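Cabello & Kälin has added an attorney to its wage and hour practice. Encarnación Cifuentes joined the Rurley office in November as counsel and will represent management in class and single-plaintiff overtime matters.
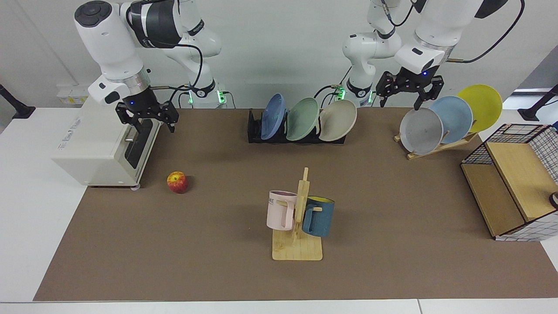

## Background

Cifuentes spent eight years in public sector labor relations before moving to private practice. Her most recent case was the Paredes overtime arbitration, which covered 523 hourly employees at two sites. The arbitrator dismissed the claims of 62 employees as untimely – the rest were settled on confidential terms. 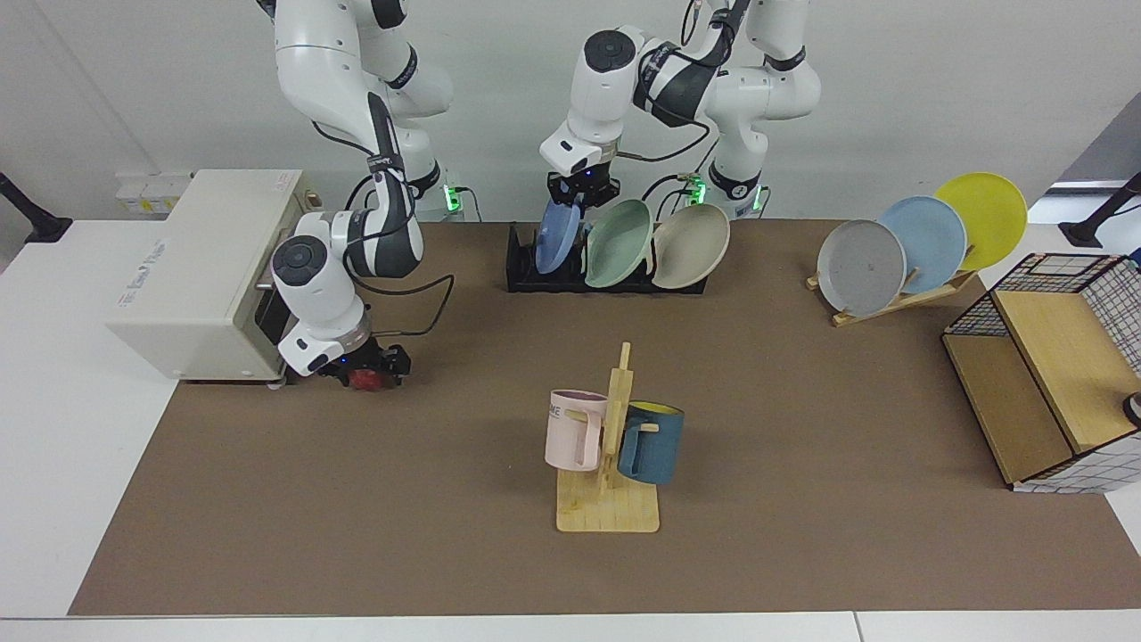 *By Remedios Quintana, Rurley*

At the firm, she will handle pre-litigation audits, agency responses and motion practice. She will report to Nadja Kälin, who heads the employment group. Current files include a meal-break dispute at Stestidholm, where the proposed class has 978 members. A motion on class certification is pending.
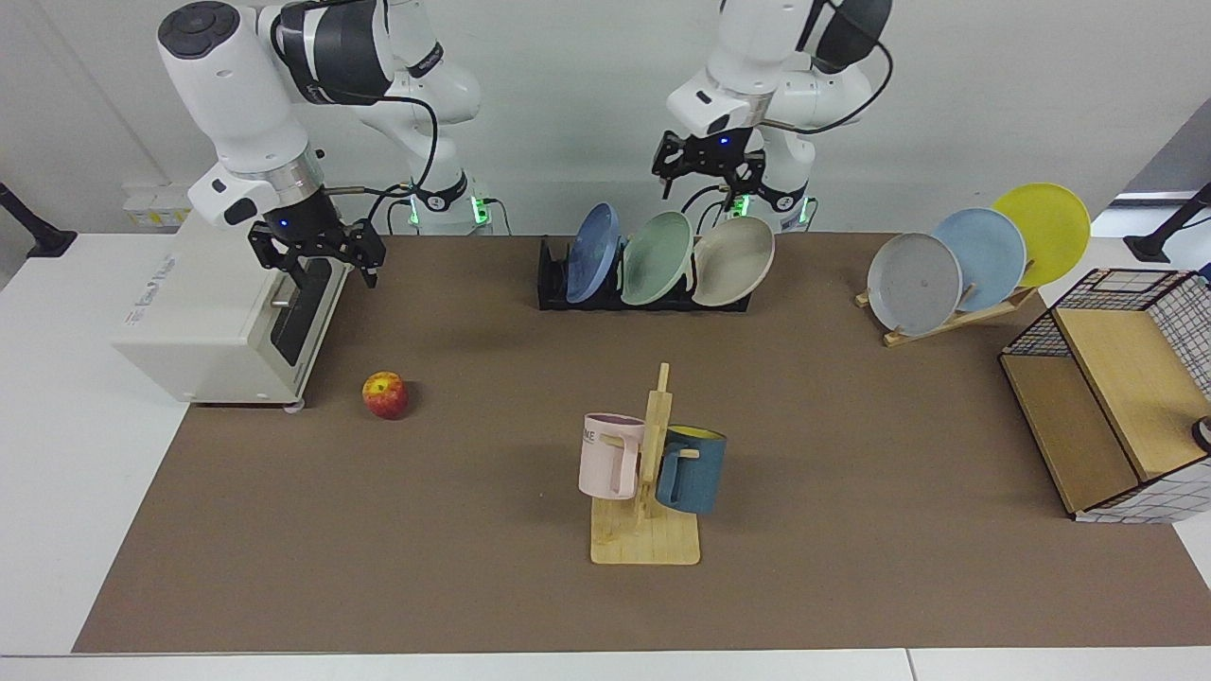
Cifuentes will also take over the firm's training sessions for supervisors, which cover timekeeping, leave requests and record retention. The sessions were previously run by Emiliano Valcárcel, who has moved to the Jerkby office – he remains the contact for existing clients there until their open matters are transferred.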